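Rostdale Estuary Seal and Seabird Survey
Second progress report to the Hiebert Fund
Saturday, March 23, 2024
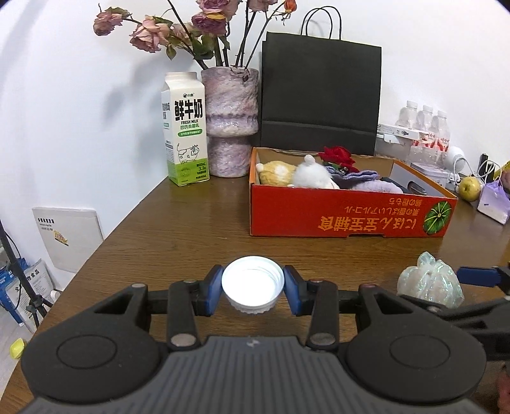 Fieldwork since the last report
The winter counts at Rostdale are finished. We made 26 shore visits, four fewer than planned, all four lost to gales in January. The highest single count of harbour seals was 349, on the north sandbar at low water. Grey seals were seen on most visits but never in large groups.

Boat transects from Dostelska harbour started three weeks late while the outboard was being repaired. We have now covered the inner channel twice and the outer channel once. The second outer run is booked for April.

Samples and lab work
We have collected over 200 scat samples. Sorting is slow — sand eel ear bones are small and break easily — and a little more than half have been washed and sieved. Flatfish and sand eel make up most of what has been identified so far. The freezer at the Ikus field station is nearly full, so the older samples will move to the main lab before Easter.

Spending
Fuel is over budget and travel is under. We ask permission to move the unspent travel money across to fuel. No other changes are requested.

Next period
Finish the outer channel, complete the sieving and send the draft diet tables with the next report.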